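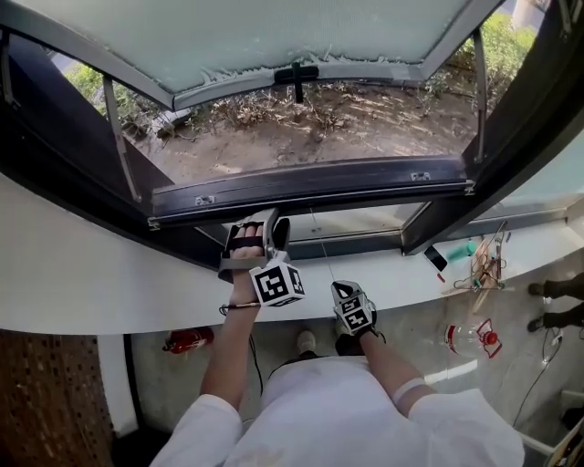 Monday, May 23, 2022

On Saturday I was again in the shared workshop in Pliltdale, the second weekend with the new version of the hand grippers. I call them Sarnik, after a word my grandmother liked, and now everybody in the workshop uses the name too.

In April the fingers were my biggest trouble. They closed well on thick things and very badly on small ones. Sepehr Shokri advised me to change the angle, so that they come together in a V, and to put a pad with a waffle pattern on the inner side. I printed 2 pairs and spoiled one of them with the wrong screws.

The cable is still too stiff for my taste. When I stretch my arm I feel it pulling at the wrist – not strongly, but after 30 minutes it is tiring. Giorgia Grasso thinks I should fix it with a strap near the elbow, and I will try this next.
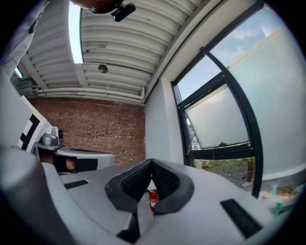 The V fingers with the little red extinguisher between them.

The log on my laptop stopped at line 923 and I don't know yet why. I suspect the clock, as the two sides do not start at the same moment. If somebody has met the same problem, please write to me. I have also to order new black straps, the ones I have are a little short for Sepehr's hands.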